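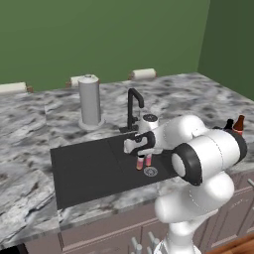
Chenxi Cao:
お世話になります。Drondgateのライブ盤をSundachで買った者です。ダウンロード版なのですが、5曲目の「Rey」が37秒のところでぷつっと切れて、そのまま6曲目に飛んでしまいます。前の曲の拍手からつながって、ギターが一本だけ残って、さあ歌が入るぞというところで終わるので、毎回肩すかしを食っています。このバンドは前のアルバムからずいぶん間が空いていて、今回のライブ盤を本当に楽しみにしていたものですから、細かいことですみませんが見ていただけないでしょうか。再生にはEnportを使っています。

問い合わせ番号:682
受付日:2019年9月16日
分類:ダウンロード購入/再生の不具合
状態:解決済み

サポート担当:
Chenxi Cao様、Sundachサポートです。ご購入いただいたうえに、こんなに丁寧に状況を書いてくださってありがとうございます。よりによって「Rey」の歌い出しの手前で切れるとのこと、それはもう、がっかりなさったことと思います。私もあの曲のあの静けさがとても好きなので(最初のスタジオ版よりテンポが少し遅いんですよね)、早く最後まで聴いていただけるようにしたいです。
お手数ですが、次のことを教えてください。
・お選びになった形式(FLACかMP3か)
・曲ごとにダウンロードされたか、アルバム一括のZIPか
・Sundachのサイト上でストリーミング再生したときも同じところで切れるか
・Enport以外のプレーヤーで開いた場合はどうか
全部そろわなくても大丈夫ですので、わかるところからお返事ください。

Chenxi Cao:
お返事ありがとうございます。形式はFLAC、ZIPで一括です。サイト上のストリーミングだと、なんと最後まで普通に聴けました。歌もちゃんと入っていて、思わず二回続けて聴いてしまいました。客席が途中から一緒に歌い出すところ、いいですね。
Enport以外は、パソコンに最初から入っているプレーヤーで試しました。こちらだと37秒では切れず、最後まで鳴ります。ただ、曲と曲の間に一瞬の無音が入ります。ライブ盤なので拍手が途切れると妙に現実に引き戻されるというか、できればEnportで聴きたいです。もともと曲間がなめらかにつながるというので入れたソフトですし。
それから関係あるかわかりませんが、Enportの画面では「Rey」の長さも0:37と出ています。

サポート担当:
詳しくありがとうございます、大変助かりました。特に最後の一行、関係ないどころか大きな手がかりです。
別のプレーヤーで最後まで鳴るということは、音のデータはお手元に全部届いていそうです。Enportが曲の長さを取り違えて、そこで再生を終えているように見えます。こちらでも同じZIPを落としてEnportに読み込ませてみましたが、残念ながら(と言っていいのか)再現せず、「Rey」は最後まで再生されました。
一つうかがいたいのですが、発売前に先行配信された「Rey」の試聴版をお持ちではありませんか。あの試聴版はちょうど37秒でした。アルバムと同じフォルダに試聴版が入っていると、Enportのライブラリーが古い情報を引き継いでいるのかもしれません。

Chenxi Cao:
持っています! 予約した日にもらって、もう何度も聴いていました。アルバムが出たときに、同じフォルダに全部まとめようと思ってZIPを展開して、同じ名前のファイルがありますと言われたので、上書きを選びました。そうすると試聴版は消えているはずですよね。フォルダを見ると全19曲で、余分なファイルはありません。

サポート担当:
なるほど、上書きなさったのですね。おそらくそこが原因です。ファイルの中身は製品版に替わったのに、Enportのライブラリーには試聴版のときに調べた長さが残っている、という状態だと思います。私の環境では試聴版を入れたことがなかったので、再現しなかったわけです。
先ほど試聴版をいったん読み込ませ、その後で製品版を上書きしてみたところ、私のほうでも見事に37秒で切れました。見事にと言っては失礼ですが、同じ現象が出るとやはりほっとします。
次の手順をお試しください。
1. Enportのライブラリーで、このアルバムを選んで「一覧から外す」を実行します。「ファイルも削除する」のチェックは必ず外しておいてください。
2. Enportを一度終了します。
3. アルバムのフォルダの名前を変えます。末尾に「live」と足すだけで十分です。
4. Enportを起動し、名前を変えたフォルダを追加し直します。
5. 「Rey」の長さの表示が変わったかどうかをご確認ください。
手順3を飛ばすと、私の環境では0:37に戻ってしまいました。少し面倒ですが、ここは省かずにお願いします。なお、アルバムにつけた星印や再生回数は消えてしまいます。大事になさっている場合は先に控えておいてくださいね。

Chenxi Cao:
できました! 最初、フォルダの名前を変え忘れて0:37のままで、読み返してもう一度やったら長い表示になりました。さっき1曲目から通しで聴いて、拍手も切れずに「Rey」に入って、歌が来て、そこで夕飯の鍋を火にかけていたのを思い出して台所に走りました。そのあと最後まで聴きました。再生回数はゼロに戻りましたが、どうせまたすぐ増えると思います。
ついでの質問で恐縮ですが、10月に出るという追加公演の音源も、同じように先に試聴版をもらえるのでしょうか。また同じことになるのかなと、ちょっと心配になりました。

サポート担当:
最後まで聴いていただけてよかったです! お鍋もご無事でしたでしょうか。
10月の追加公演の音源ですが、ご予約の方には今回と同じく試聴版をお渡しする予定です。試聴版は別のフォルダに入れておいて、製品版は新しいフォルダに展開していただければ、今回のようなことは起きません。私どもも試聴版のファイル名に「preview」と入れるよう、配信の担当に頼んでおきました。名前が違えば上書きの確認も出なくなります。
Enportの開発元にも、こちらで確かめた手順を添えて報告済みです。向こうで直る時期まではまだお約束できないのですが、返事が来ましたらこの問い合わせに追記いたします。
いったん解決済みにいたしますが、また何かありましたら、このままご返信いただければ同じ番号で開き直せます。追加公演の感想なども、もしよろしければぜひ聞かせてください。

追記(サポート担当):
Enportの開発元から返事がありました。上書きされたファイルの長さを調べ直すよう、次の更新で修正するそうです。更新後はフォルダの名前を変えなくても、「再読み込み」だけで直るとのことです。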